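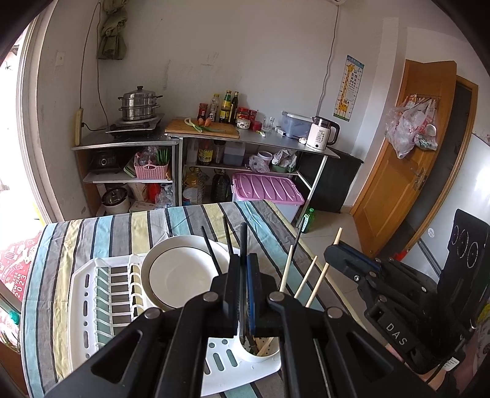 Chapter 3
Washing Up, Draining and Putting Away

Work in the kitchen does not end when the meal is served. Dishes and utensils must be washed, drained and returned to their places before the room can be used again. In many homes this is done at the same table where food is prepared and eaten, and the table must therefore be made ready for both purposes.

By the end of this chapter, students should be able to set out a draining area, sort utensils by material and length, and decide when an article is fit to be put away.

3.1 The draining area

A dish rack holds plates on edge between upright dividers so that water runs down and away from them. Bowls take more room and are best leaned at an angle. Slots in the base let the water through, and a tray or a folded towel should be placed underneath where the table is covered with a cloth.

Long, thin articles — chopsticks, skewers, stirring sticks — need a holder of their own. A utensil cup with holes in its sides or bottom serves well. Chopsticks stood in such a cup lean outward in all directions, and dark and light ones soon become mixed. 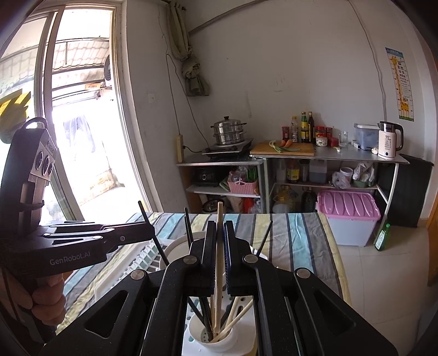 Sorting is easier if the chopsticks are lifted out singly and matched in pairs by colour and length. Wooden chopsticks should be dried with particular care, as damp wood may develop mould if it is shut in a drawer. An open window or door nearby will help the air to move.

Key words: rack, divider, drain, pair, mould

Before you read on

Look at the place where dishes are drained in your own home. Make a simple plan of it, marking where the water goes. Bring the plan to class, where it will be compared with the layout of the Tatel kitchen in Section 3.2.

Students using the Kunder workbook should complete Activity 2 first.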